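2025-10-05

Third evening with the Nalside trial license. The installer finished without complaint this time, after I moved the cache off the network drive. Version 4 of the workcell pack is the one under review, so I deleted the older pack completely and started from a clean project. Total on disk is 1,823 files, most of them textures and collision meshes. Adebayo Iyamu had warned me that the two packs share folder names and overwrite each other, and he was right to.

What Nalside sells is a simulated bench: two arms, a worktable, a room, and a set of small-parts tasks that can be edited. The price is per seat, per year. The sales page makes a lot of the room. I care more about contact behavior at the fingertips, and the page gives that one paragraph.

Loaded the tray task with default settings. Small white tray on a black base, small colored pieces, and a box of more contents farther back on the table. The second arm can be left out of the control script, and I left it out. I set the fingertip friction to the value we measured at work and turned off the position assist, which is on by default and should not be. With the assist on, any comparison with our own cell is worthless. 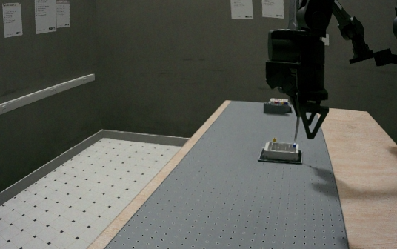

The step size matters more than I expected. At the default, a piece this small jitters when a fingertip first touches it, and sometimes it jumps clear of the tray. Halving the step stopped the jumping. Halving it again made no difference I could measure and doubled the run time. I will keep the first setting and note it in the report.

Ran 103 attempts overnight with the piece position randomized, and went through the log after breakfast. The failures were mostly late approaches, where the slender finger came down past the rim. That is my script. 2 of them were the solver giving up, and both wrote the same error code. The code is not in the manual. Sent it to Nalside support with the log attached.

Compared the manual with Mühlbauer's, which I still have from the spring evaluation. Mühlbauer documents every parameter and has units in the tables. Nalside leaves units out of the joint damping section, and I had to work them out by dropping an arm from rest and fitting the curve. That cost most of an hour.

Lighting is good and shadows are soft, but rendering can be switched off for batch runs and I expect to do that nearly always.

Still to do: the import test with our own gripper mesh, then a run with both arms scripted. Adebayo wants the license cost split between his group and mine. Ask whether a seat can be moved between machines.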